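Kekelの引き出しチェスト、買って組んで使ってのメモ

7月21日(土)

時間ないので書けるうちに書きます。CikbergのKekel、3段のほう。引き出しチェスト。前から何人かに「あれどうなの」と聞かれてて、返事が遅れてたやつ。まとめてここに置いときます。

先に結論。買ってよかった。ただし組み立ては面倒、説明書は不親切、いちばん下の引き出しは今も少し渋い。それでもいいなら買い。

うちは廊下の突き当たりに置いてます。玄関から丸見えの場所。前は布の箱を積んでて、毎朝どれかが崩れてた。靴下、郵便物、電池、充電ケーブル、子どもの体操着のゼッケン。種類ばらばらのものが全部あそこに集まる。で、ふつうの棚じゃなくて引き出しが欲しかった。中が見えないやつ。

候補は他にもSistovelのが残ってて、最後まで迷いました。見た目はSistovelの勝ち。前板に継ぎ目が出ないし、脚が細くてきれい。でも引き出しが浅い。冬物の下着を畳んで入れたら上がつかえる、と店の見本で分かってやめた。Kekelは深い。野暮ったいけど深い。うちは深いほうを取った。

買ったのはHegazyの通販。配送は1,000円追加で玄関の中まで入れてくれるコース。これはケチらないほうがいい。箱が平たくて長くて、持つところがない。しかも重い。うちは階段の踊り場で一回曲がるので、自分で上げてたら壁紙やってたと思う。運んできた人はさらっと上げてた。すごい。

箱を開けるとまず発泡の詰め物。粉が出る。すごく出る。窓を開けてやったのが失敗で、風で部屋の隅まで飛んだ。掃除機を先に出しときましょう。板のほうは角に紙の当てが入ってて、傷はなし。裏板だけ端がちょっと毛羽立ってたけど、壁につけるから見えない。気にしない。
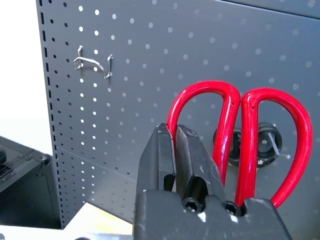 説明書。文字なし、絵だけのタイプ。これ自体はいいんです。問題は絵が小さいのと、左右の側板の見分けがほぼ無理なこと。側板は左右で穴の位置が違う。違うのに、絵だと同じに見える。私は左右逆に組んで、天板を載せる段になって気づいて、全部ばらした。ここで一時間飛んだ。これから組む人、レールの前側の穴が縁に近いほうが手前です。マスキングテープに「左」「右」と書いて貼ってから始めるといい。裏表もあるので「外」も書く。

金具は小袋に分かれてます。袋に記号。これは親切。ただ、似た長さのねじが別の袋に入ってて、いっぺんに皿にあけると詰む。あけないこと。使う袋だけ開けて、終わったら次。余りのねじが出たけど、予備なのか私の締め忘れなのか未だに不明。今のところ崩れてない。

ダボがきつい。木の丸棒のやつ。半分まで手で入って、そこから動かない。付属の工具は六角レンチだけなので、叩くものは自分で用意です。当て木なしで叩くと頭がつぶれる。つぶした。見えないところだったのでそのまま続行。
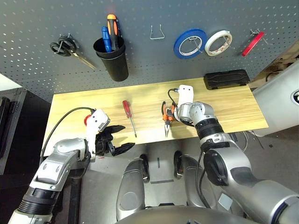
引き出しのレールの取り付けが、Kekelの組み立てでいちばん時間のかかる工程です。ねじが小さいうえに、側板の内側に腕を突っ込んで締めるかっこうになる。電動で一気にやろうとして、最初の一本をなめかけた。そこから手回しに変更。壁のはさみやテープと一緒に道具を掛けてはあるんだけど、結局は台の上に転がってる赤い柄のドライバー、あれくらいの手回しで十分でした。仮締めして、引き出しを一度通して、それから本締め。この順番が説明書にない。書いといてほしい。全部本締めしてから入れると、まあ入らない。入っても途中で止まる。

レールの前後を間違えるのもありがち。ローラーのついてるほうが手前か奥かで、引き出し側と本体側が逆になってる。絵をじっと見れば分かります。急いでると分からない。私は急いでた。

背板は釘。細い釘を等間隔に打て、という絵。等間隔って言われても印がない。紙を折って目安にした。ここで本体が少しでもゆがんでると引き出しが全部おかしくなるので、対角を測ってから打つ。メジャーで斜めに測って、もう片方の斜めと比べるだけ。ずれてたら長いほうの角を押す。これはやったほうがいい。うちの一番下が渋いのは、たぶんこれを適当に済ませたせい。後悔。

引き出しの底板も癖あり。溝に滑らせて入れるんだけど、溝の奥に塗料がたまってて、途中で引っかかる箇所があった。爪で削ったら落ちた。爪が痛い。竹串とかのほうがいいです。
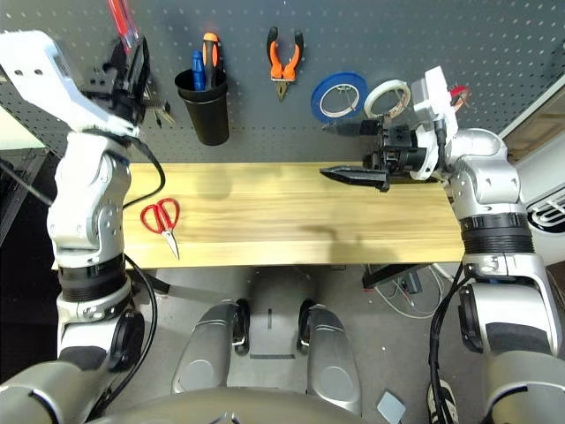
使い勝手の話。

上段。浅めに見えて、じつはいちばん使う。鍵、印鑑、電池、はんこの朱肉、宅配の不在票。仕切りは付いてこないので、菓子の空き箱を切って入れた。ぴったりはまった。Cikberg純正の仕切りも売ってるけど、あの値段なら空き箱でいい。

中段。タオルとハンカチと、子どもの給食袋。畳んで立てて入れるとちょうど。深さがあるので縦収納向き。ただ、手前に重いものを入れると、引いたときにちょっとお辞儀する。全開にすると不安になる角度。公称は引き出しひとつにつき最大10キロだそうで、うちはそんなに入れてないけど、それでも下がる。気になる人は気になると思う。

下段。問題児。シーツと毛布カバーを入れてる。押し込むときに右が先に入って左が残る。足で押してます。行儀悪いけどそれで閉まる。ろうそくをレールにこすれと言う人がいたのでやってみた。一週間くらいよかった。戻った。

取っ手は木の丸いつまみ。見た目はかわいい。が、手が濡れてると滑る。洗面所に置くつもりの人は、替えたほうがいいかも。つまみの穴はふつうの径っぽいので、手芸屋とかホームセンターで売ってるので替えがききそう。うちはまだ元のまま。

天板。ここは褒めたい。熱いマグを置いちゃったけど輪っかが残らなかった。水滴も拭けば終わり。ただし油性ペンは落ちない。子どもが書いた。今も書いてある。小さい犬の絵。犬だと本人が言ってる。

匂い。最初の数日、引き出しを開けるたびにつんとした。服を入れるのは少し待ったほうがいい。うちは引き出しを全部抜いて廊下に並べて、夜だけ戻した。邪魔でした。でも今はもう匂わない。

音。閉めるとガコッという。ゆっくり閉まる機構はなし。夜中に靴下を取ると家族が起きる。フェルトの丸いシールを枠の内側に貼って、だいぶまし。シールは前板の裏じゃなくて枠側に貼る。前板に貼ると服の糸くずがついて毛だらけになるます。なった。

転倒防止の金具は付属。必ず付けてください。小さい子がいる家は特に。中段と下段を同時に全開にすると、前に傾く感じが確かにある。壁の下地に効かせないと意味がないので、下地探しの針みたいなやつ、あれを借りるか買うかして。うちの壁は石膏ボードで、下地の位置が微妙にずれてたから、チェストのほうを横にちょっと動かした。おかげで廊下の真ん中じゃない。もう慣れた。

脚のアジャスターは片側だけ効きが弱い。床が傾いてる家だと足りないかも。うちは厚紙を挟んだ。

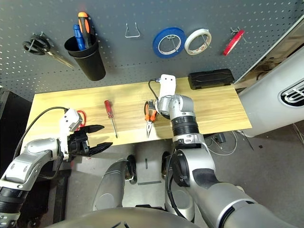
Ingvar Þorgeirssonさんからは、前に下書きを読んでもらったときに、下段が渋いのは対角のずれより本体の後ろ脚の高さを先に疑え、と返事が来ました。同じKekelを使っていて、後ろの片脚が浮いていただけで下段が閉まらなかったそうです。水平器がなければビー玉でいい、天板に置いて転がるほうを上げろ、だって。あと背板の釘は一度抜くと穴がばかになるから、打ち直しは最後の手段にしなさい、とも。

ビー玉やりました。転がった。奥の左に向かってころころ。厚紙をもう一枚足したら、下段、前よりは入る。足で押すのは変わらないけど、力が減った。ほんとに脚だったのか。釘を抜く前に聞いてよかった。ありがとうございます。

値段のこと。安くはない。Sistovelよりは安い。同じくらいの金額で中古の無垢のチェストも探せばあるし、運ぶ手段がある人はそっちも見ていいと思う。うちは車がないので通販一択でした。Hegazyは返品の窓口がちゃんとつながる。つまみの座金がひとつ足りなくて連絡したら、封筒で届いた。送料なし。やりとりも短くて楽。

組み立てサービスもあるらしい。申し込み画面に小さく出る。私は見落とした。側板を逆に組んだ時点で心の底から欲しかった。週末が丸ごと空いてる人以外は、頼んじゃっていい気がする。

ひとりで組めるかと聞かれたら、組める。ただ天板を載せるところと、起こすところだけは誰かいてほしい。私はソファの背にもたせかけてやって、ソファに傷がついた。布を敷けばよかった。

色は白と木目とあって、うちは木目。写真より黄色い。黄色いというか、明るい。廊下が暗いのでまあ合ってる。白にした友だちの家では、つまみの周りだけ手垢でうっすら灰色になってた。消しゴムのスポンジで落ちるとのこと。

不満をもうひとつ。引き出しの前板の上下に隙間ができる。調整ねじはあるけど、左右にしか動かない。上下は組んだときの運。うちは中段の上だけ隙間が広くて、見るたびに目がいく。来客は誰も気づかない、と家族は言う。そういう問題じゃない。

点数つけるなら10点満点で、上段と天板が9、説明書が3。全体の点は下段の機嫌しだいなので、今日はつけないでおきます。

9月に二台目を買うかもしれない。寝室用。そのときは組み立てを頼むか、頼まないにしても側板に最初に印をつける。買ったらここに追記します。あとフェルトのシール、買い足しておかないと。もう残ってないのを今思い出しった。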